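We use cookies to keep this site running and to see which issues get read. Accept all | Manage preferences

Swap shelf news, April

Quick one this time, I'm typing between loads of laundry and the mailing goes out at 4 pm.

First - the seed swap in Cillbridge. Big turnout, thank you. 1,304 packets came in the door, which is a record for us, and most of them went home with somebody. What's left is in the shoe boxes at the back of the library annex, sorted by letter up to about M and then not sorted at all. Help yourself. If you take the last of something, stick the empty envelope in the tray so we know.

Lots of beans this year. Too many beans. If you grew the tall purple ones from last spring's swap please tell me how they did, mine got eaten to the stem in a weekend and I replanted with squash. Tomatoes went in the first half hour, same as always. Peppers went slow, no idea why, they were good ones.

Labels. Please, please write the year on the packet. I had a whole bag of lettuce seed with "good one" on it and nothing else. Lettuce seed from last year, fine. Lettuce seed from six years back, mostly dust. Do the paper towel test if you're not sure - ten seeds, damp towel, sandwich bag, top of the fridge, look after a week. Fewer than half sprouted, sow thick or toss them. Parsnips don't bother testing, just get fresh.

Onion and leek seed is the other one that goes off fast. I put a sticker on anything I thought was too old but I was going quick by then and may have missed a few.

Starting dates. It's been warm and people are getting ideas. We had frost well into the spring last year and I lost two trays of basil on the back step because I was too lazy to carry them in. Peas, spinach, radishes, go ahead now. Carrots if your bed drains. Cucumbers and squash, wait. Anything you'd be sad to lose, wait.

If your seedlings are tall and floppy they want more light, closer. Drop the lamp down to a couple inches above the leaves. Also brush your hand over them once a day, sounds silly, makes thicker stems. Water from underneath if you can, and dump out whatever's still in the tray after an hour or you'll get those little gnats. I have the gnats. Yellow sticky cards help some.

Plot holders at Bodin Lane - the water gets turned back on this month, the far spigot is still leaking so use the near one. Hoses back on the hook after. There are 9 plots open and the waiting list is short for once, so if you've got a neigbor who keeps asking, now's the time. Half plots can be had too. Sign-up sheet is on the shed door, pencil on a string.

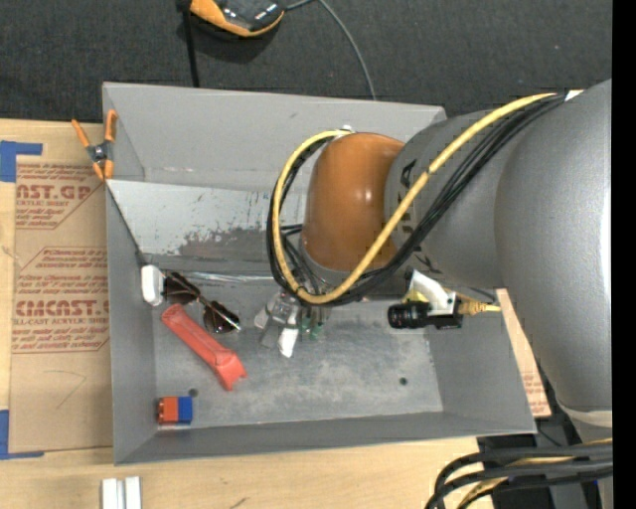
The compost pile by the gate is ready to use, the one by the fence is not. Take from the gate one. Two buckets per plot to start and then we'll see what's left over. It's a little chunky, so run it through the screen if you're doing carrots or anything small. The screen lives behind the shed, please put it back there.

Also no bread in the compost. We had rats.

Plant sale is in May, same parking lot, 8 am for people bringing plants and 9 for everybody else. Tomatoes in four inch pots sell best, herbs next. Houseplants fine. No mint unless it's in a pot with a bottom on it. Price stuff in whole dollars, makes change easier, and bring your own tray if you want it back because trays vanish.

Still need folding tables for that - if you have one, reply to this email and say how long it is. Rain plan is teh annex, which is tight, so cross your fingers.

Next issue will have the sale map and the potato thing I promised last month and forgot. Off to fold towels.

You are getting this newsletter because you signed up at a swap or on our website. Unsubscribe | Update your email | View in browser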